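## 5. Teaching the two-arm cable task by hand

This is the fun part of the guide! By now both arms are bolted to the rail, the Clinov control box is running, and you've done the homing routine in section 4. Next you'll show the follower arms how to pick up a coiled cable and open it out, using the Flomine leader handles. You move, they copy, and the recorder keeps every motion as a training run.

Give yourself a relaxed afternoon for your first session. Your early runs will be clumsy, and that's fine. By the time you've done 40 of them your hands will know the job much better than your head does.

### 5.1 Before you record

1. Clear the tabletop of mugs, tools and spare screws.
2. Lay one coiled cable between the arms, well within reach of both grippers. Leave the plug ends where you can get at them.
3. Check that each arm's own cabling follows its link and can't swing into the grippers.
4. Hold the leader handles in a comfortable rest pose and match the followers to it before you press **Link**.
5. Squeeze and release each handle twice. Both grippers should follow smoothly.

> **Caution:** If a follower sits far from the pose of its leader when you press **Link**, it will jump to catch up. Keep your free hand, your sleeves and your face out of the work area until both arms have settled.
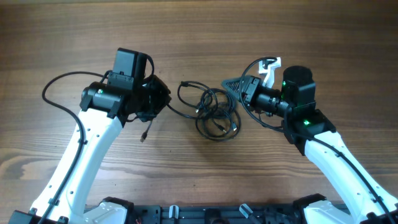
Alistair Drummond added a comment to the draft of this page: "Please tell people to start with slow hands. I rushed my first batch, and the policy learned to rush too, including the bit where I overshot the plug and came back for it. I threw out the lot and started again at half the speed. Much happier arms."

He's right, so slow hands it is. Move at a speed you could keep up while talking to someone.

### 5.2 Recording a run

1. Press the left foot pedal once. You'll hear a single beep, and recording starts.
2. Bring the left gripper in over the near side of the coil with its fingers open.
3. Lower it until the fingertips are just clear of the table, then close on one loop. One loop only! Grabbing the whole bundle feels efficient and teaches the arms very little.
4. Bring the right gripper to the opposite side and close on a second loop.
5. Lift both hands a little and draw them apart until the coil begins to open.
6. Set the cable down, open both grippers and go back to the rest pose.
7. Press the pedal again. Two beeps mean the run is saved.

**Note:** A run stops by itself after 185 seconds. If you hear the long tone, the run has been saved but marked as unfinished, and you can delete it from the list in Ionescu Viewer.

If you fumble a grasp, open the gripper, back off and try again in the same run. A few recoveries are really useful, and it's a delight to watch the arms pull off one of their own later on. If you drop the cable off the table, press the right pedal to throw the run away.

### 5.3 Changing the start

Arms that have only ever met a cable in one spot will go to that spot forever. After every 5 runs, change something about the start:

- turn the coil
- shift it toward one arm or the other
- loosen the loops, or pull them tighter
- swap which plug end faces the left arm

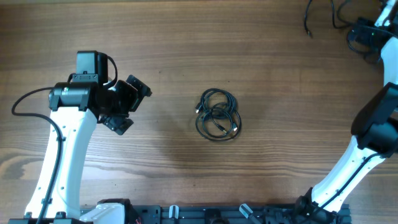
Keep the changes modest at first. Once the arms can manage a neat coil near the middle of the table, start tossing the cable down and taking whatever shape you get. I love this stage, and it's where you'll pick up the little tricks, like sliding one fingertip under a loop before closing.

> **Caution:** Never reach in to rearrange the cable while the arms are linked. Press **Unlink**, wait for the click, then reach in.

### 5.4 Working with both arms close together

Most bumps happen when the grippers meet over the coil. Let one arm wait while the other moves, and bring the second in from its own side. If the elbows feel crowded, raise the leader handles slightly and come down at a steeper angle.

1. Park the left gripper beside the coil.
2. Bring the right gripper in slowly and stop before the fingers touch.
3. Hold both still for a slow breath, then carry on with the grasp.

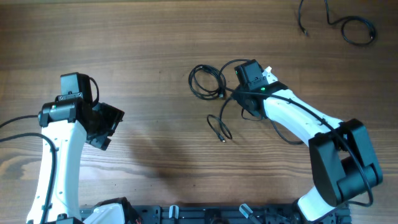
*Figure 5-3. Left and right arms at the table, with coiled cable between them.*

If the grippers do lock together, let go of both handles and press **Unlink**. Support each arm by hand before you ease the fingers apart. Redo the homing routine before you record again.

When your batch is finished, copy the runs to the Stinthorpe folder and go on to section 6, where you'll play them back and choose which ones to keep.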